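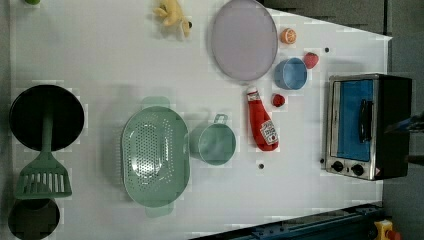

Prerkance opens rentals of its Geum tabletop arm kit

May 7, 2023

Anyone who has tried to get a robot arm going in a classroom or a small lab knows that buying the arm is the quick part, and that the weeks afterward go to hunting for things for it to pick up, a surface to put them on, and a way to stop everything in a hurry. Prerkance, the small Peline company that has been selling refurbished arms to colleges for several years now, would like to take that chore off people's hands, and this week it opened rentals of a complete kit it calls Geum.

The kit comes as one delivery: the arm, its mounting, a white-topped table, a stop button on its own lead, and a big tub of toy kitchen things. There is play food in there, along with pans, plates, cups and a toy toaster oven with a door for the arm to practice on. Prerkance says it settled on kitchen toys after trying building blocks with its first customers, who got bored of them (so did the staff, we hear). A colander full of holes and a soft stuffed ketchup bottle ask quite different things of a gripper, and a strawberry is small enough to make even a patient programmer grumble a little.

Rental is $934 a month, with a refundable deposit of $1000, and the company will ship anywhere in the lower 48 states. Schools can take $200 off the first month if they sign up for a full semester. For those who fall in love with the thing and can't bear to send it back, the purchase price is $3942, and up to two months of rent can be counted toward it.

The software side is handled by Pukum, a program that lets a beginner guide the arm by hand, save the motion and play it back at a slower speed. More experienced users can skip all that and write their own code -- the manual has a long chapter on it, and a much shorter one on cleaning the toys, which we enjoyed more than we expected to. Pukum runs on an ordinary laptop and is included in the rental for as long as the kit is out.

A few things are worth asking before you order. The table does not fold, so measure your doorways, and the kit needs a clear patch of floor on every side of it. Replacement toys are sold by the piece, and Prerkance tells us that the berries are what customers reorder most.

The first kits go out this month. A larger version with a second arm is planned for December, though the company has not set a price for it yet. Orders and school inquiries go through the Prerkance office in Peline.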